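3.2. El material de práctica

La literatura sobre entrenamiento en sutura dedica páginas enteras a la aguja y despacha la almohadilla en media línea, normalmente con la palabra «estándar». Convendría saber estándar de qué. En el laboratorio de Ernon trabajamos con 12 almohadillas de piel sintética de dos lotes, Drovel y Xie, y la primera conclusión es que no se parecen entre sí más de lo que se parecen dos marcas de queso. El grano superficial, con sus poros y arruguitas, es bastante fiel; la manera de plegarse, según el día (Fig. 3).

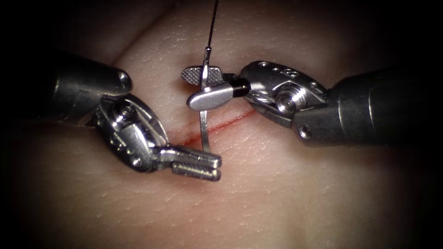 Fig. 3. Almohadilla con incisión fina y pliegue superficial en diagonal.

El pliegue merece un comentario. Los protocolos al uso suponen una superficie plana, hipótesis cómoda que la silicona no ha leído. Un borde que se levanta cambia el ángulo de entrada de la aguja curva y obliga a corregir la muñeca, y esa corrección acaba anotada como error del operador – injusticia menor, pero sistemática. En nuestra serie descartamos tres almohadillas por este motivo y conservamos las demás con su relieve, que pasó a registrarse como variable.

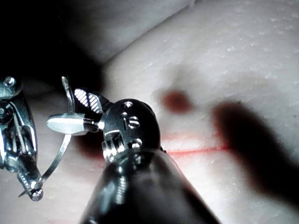
Valtham, 15 de enero de 2025

La textura plantea otro problema. Las motas y hoyuelos de la superficie brillan bajo la luz directa y compiten con la aguja, también fina y plateada. Atenuar la iluminación los disimula, a costa de perder de vista el resto. Optamos por una luz lateral, que no satisfizo del todo a ninguno de los 18 participantes y que mantuvimos en ambos lotes.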